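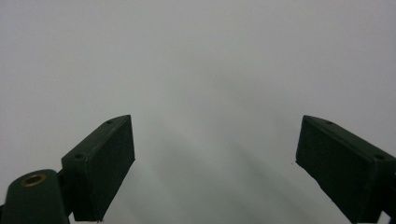
Figure 1. Two dark green fingers, open, with a pale surface behind.

Canned Food at Home: How Long Is It Kept and Can People Find It?
Munther Bataineh
20 Oct 2022

1. Background
My project looks at how households store canned food. Most cans last a long time, so people tend to put them away and forget them. I wanted to know how old the cans in an ordinary kitchen are and whether the way they are stored makes a difference.

2. Method
I visited 28 households in Brandis and Hadier and asked to see wherever they kept their cans. I wrote down the printed date on each one, 275 cans in total. I also asked who did the shopping and how often cans were checked. Three households kept cans in the garage as well as the kitchen, and I counted both places together.

3. Results
Roughly 10 percent of the cans were past the printed date. Almost all of these were in deep cupboards, behind other food. Households with shallow shelves or pull-out drawers had very few old cans. The most common old items were beans and fruit - soup seemed to get eaten.

People who said they checked their cans often did not have fewer old ones. I had expected them to. 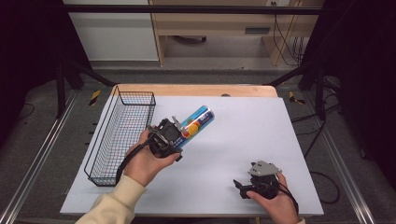
Figure 2. Can and wire mesh basket.

Labels came up in most of the interviews. People told me they look for a color first and only read the words when two cans are close in color. A can like the one in Figure 2, mainly blue with an orange and yellow circle, can be picked out by color from farther away than its small white text can be read. This only works if the label faces out. In deep cupboards many cans were stacked two high, and the ones at the back showed only a rim.

4. Problems
Some printed dates were smudged and I left those cans out of the total. Two families in Hadier had cleaned out a cupboard before I came, so their numbers are probably too low. I did not ask about home-canned jars.

5. Next steps
In January I plan to go back to the Cuypers Street households and ask them to keep cans in a single row for a month, then check the dates again.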